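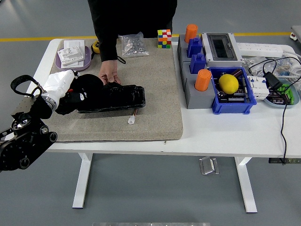

Black case on the speckled mat.

May, almost midnight

Can't sleep, so you get the whole thing, diary. We lost. 2-1, to Jusex Athletic, in the Melnyk Cup semi, on a field so bumpy I swear the ball had its own opinions. My left hip is the color of an eggplant and there is turf in my bra, even after a shower.

I was so nervous this morning I ate half a banana and then stood in the kitchen holding the other half until it went brown. Océane picked me up at nine with the windows down and that awful playlist (the one with the whistling song on it twice) and we sang all the way to Kasden Park. Grażyna was already there, of course, pacing the touchline in her big coat. She had written the lineup on the back of a pharmacy receipt. I was in goal, no surprise. Lucie was at center back with Yvette, which did surprise me, as Lucie hasn't played back there since she did her ankle.

And then the first half was lovely! We were really good! Yvette won everything in the air, and Océane ran at their right back until the poor woman looked ready to go sit in her car. We scored after 20 minutes, a corner that bounced off someone's knee and then Zamfira's shin and rolled over the line at the speed of a shopping cart. Zamfira ran off with her arms out like it was the World Cup. I screamed so loud from the other end that the ref turned around and looked at me.

Halftime was orange slices and Grażyna telling us to keep doing the same thing, only calmer. I think that was where it went wrong. We got calm. We got so calm we stopped running.

Their first goal came in minute 62 and I've played it back in my head all evening. Long ball, Lucie lets it bounce, I come out, I stop, I come out again. You can't do that. I know you can't do that. I've known it since I was eleven years old. Their striker, number 7, a tall girl with a braid down to her waist, just lifted it over me like she was putting a hat on a shelf. I lay there for a second with my cheek on the grass and thought about taking up pottery.

Lucie came over and said "mine" and I said "no, mine" and we went back and forth like that until Yvette told us both to shut up and get in position. She was right.

The second one I don't blame myself for, or only a little. Free kick from the left, everybody in the box pulling on everybody's shirt, and it went in off the inside of the post. I got fingertips to it. Océane says I didn't, but she was up on the halfway line and needs new contacts, so what does she know. The new Stornel gloves are great, by the way. Grippy, and they don't smell yet. I was scared to wear them in a match before they were broken in, but I can't pin any of this on the gloves.

We had one last chance, right at the end. Grażyna waved me up for the corner! I have never gone up for a corner in my life. I had no idea where to stand, so I stood next to their keeper, who said hi, very politely. The ball went over both of us and out for a throw, and then I had to run the entire length of the field with everyone yelling at me. The whistle went when I was around the center circle. I kept running for a bit anyway.

After that, handshakes. The girl with the braid told me I'd made a good save in the first half, the low one to my right, and I'd forgotten all about it. I was rude and just nodded. I wish I'd said something nice back.

Fries afterwards, too many of them. Zamfira told the story of her goal to the table, then to the waiter, then to a man waiting for his takeout, and it got further out with every telling. By the time we paid she'd hit it from the edge of the box. Grażyna hardly talked. She drew little arrows on her napkin and folded it into her pocket, so I guess practice is going to be all about high balls, and I guess I'm going to be the one standing under them.

Things to do: ice the hip again. Wash the socks separately this time. Text Lucie in the morning and see how she is, she went very quiet in the parking lot. Ask Océane for my water bottle, it's rolling around under her passenger seat.

It was a good save, though. Low, to my right, strong wrist. I'm putting it in here so I remember it.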